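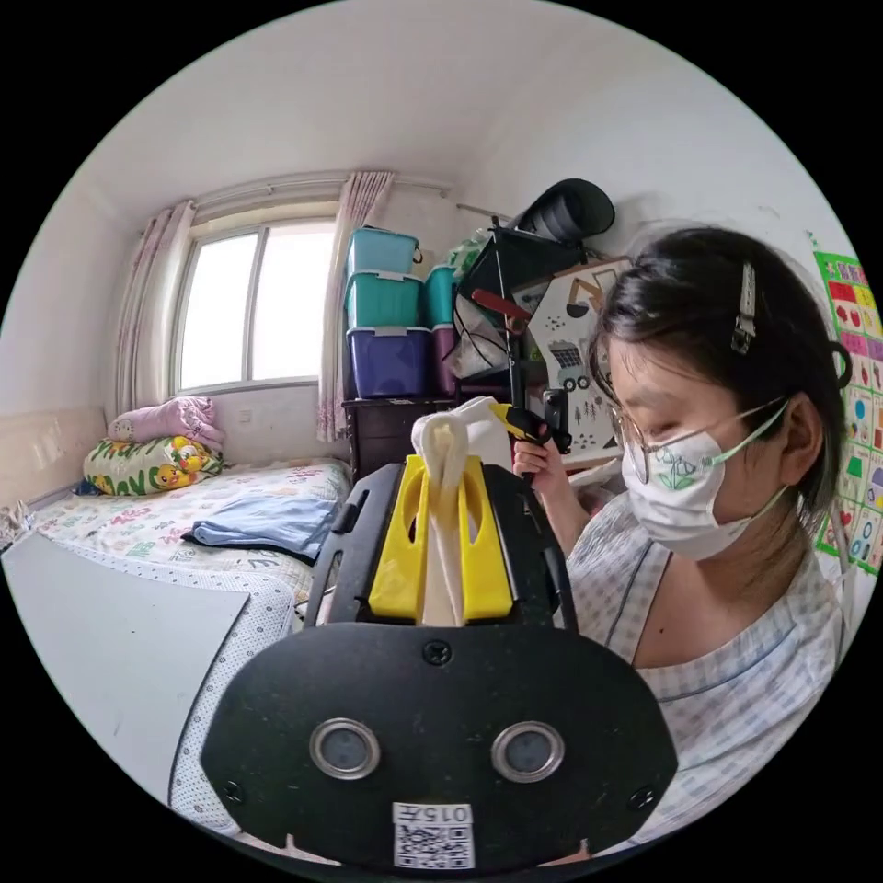 One buyer wrote to tell us that a folding card is a piece of plastic with a high opinion of itself, that she had folded T-shirts by hand for most of her life without one, and that she would like a second one for her sister.

We have sent the second one. The description of the first is as follows.

Brernier Folding Card, Adult Size
Sold by Lurkemum
In stock

The Brernier is a flat, stiff card that you lay on the back of a T-shirt so that the sides have something to fold against. It has a slot for your hand at the top, rounded corners and no moving parts. There is no app. We were asked about an app.

Most folding gadgets come as a hinged board that flaps. They are fun for a week, and then they live behind the washing machine. The Brernier does less and takes up less room doing it. You pull it out of the finished shirt and go on to the next one, and the pile comes out all one width, so it fits the shelf you already have.

What it folds
T-shirts, long sleeves, polo shirts, pajama tops, light sweatshirts. It will do a thick hoodie if you lean on it. It will not do fitted sheets. Please stop asking it to do fitted sheets.

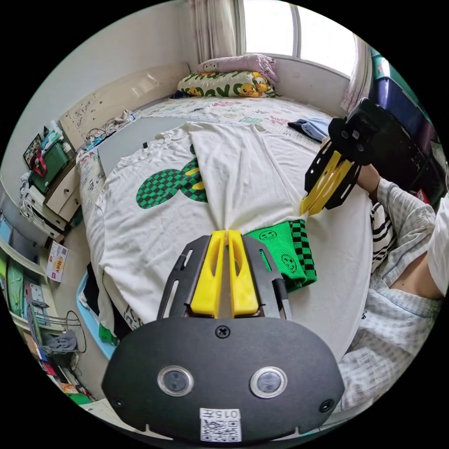 Big prints are where a folding card earns its keep. A shirt with a picture on it wants to be folded so the picture lands on the front of the bundle, or at least so the crease doesn't run through somebody's face. Smooth the shirt out first, look at where the print sits, and decide before you start. A print well over to one side, like the green-and-black checkered fellow on the white T-shirt, often ends up half under a fold while the middle of the shirt is perfectly blank. Take the other laundry off the top as well. A bright green knit with smiley faces is good company, but it makes a lump.

How to use it
Lay the shirt face down. Set the card just under the collar, centered.
Fold one side in over the card, sleeve and all. Turn the sleeve back down.
Do the same on the other side.
Bring the hem up to the collar. Slide the card out by the slot.
Fold once more if your shelves are shallow.

A bed works fine as a surface. A table is better for linen and anything else that holds a grudge. On a soft mattress, press down with your palm before you pull the card out, or the bottom layer will come with it.

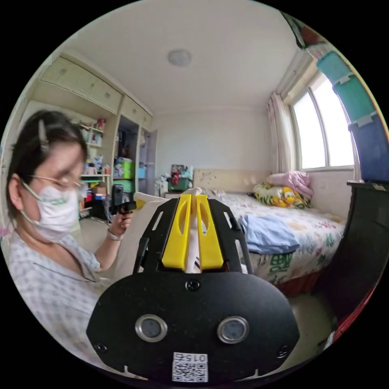

The same goes for a duvet, which is worse than a mattress and should be pushed to one side. If you fold at the foot of the bed, start with the stack on your weaker side and build the finished pile on the other. It saves reaching across yourself all evening, and the finished pile is less likely to get an elbow.

Details
Weight: 368 grams
Sizes: Adult and Child
Colors: gray, or the other gray
Care: wipe with a damp cloth
Made for us at the Mudaliar works
Price: 8 dollars, or two for a bit less than you'd think

The Mudaliar people bent a sample back and forth 2000 times before they agreed to make it in quantity. It developed a faint line across the middle and no other symptoms. Yours will probably get the same line sooner if you store it under a suitcase.
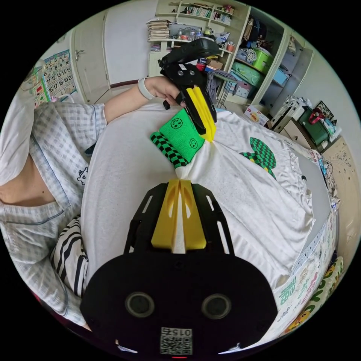 Tamsin Orrell
Product Writer, Lurkemum

A few questions keep coming in, so I'll put them where people might see them.

Socks do not need a card. Pair them, fold them once and move on. Yes, even the nice ones with the checkered cuffs.

The Child size fits shirts up to about age ten. After that the shoulders get ahead of the card and you are better off with Adult.

If the fabric bunches up while you're folding, let go and smooth it again from the collar down. Tugging at the middle just gives you a twist, and the card can't do anything with a twist.

The Droltden drawer divider is spaced to take shirts folded on the Adult card, standing up in a row. It's sold separately and goes in and out of stock. The next lot is due in June.

Returns are accepted if the card is clean and more or less flat.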